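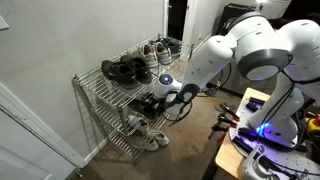 Protcombe supplies entryway storage for rented homes and small offices. Yaneth Mosquera started the company with 2 wire rack models and a 30-page fitting guide. The current range covers 4 formats, all with open wire shelves.
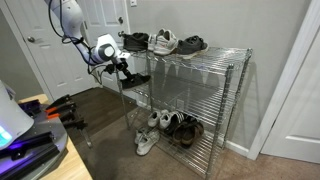 WHAT WE FIT

Three-tier chrome racks are the standard order. Athletic shoes go on top; sandals and slides go low. The Rovia series is 900 mm wide -- measure the wall between door trim and the nearest seat before ordering.

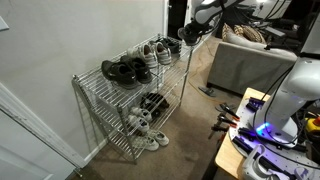
Three-tier rack on carpet, beside a white door frame.

Catalog requests are answered until May.

Comments

hallway_jm: Does the Rovia come in black?

T. Hämmerli: Mine needed felt under the posts on tile.

This site uses cookies. Accept / Settings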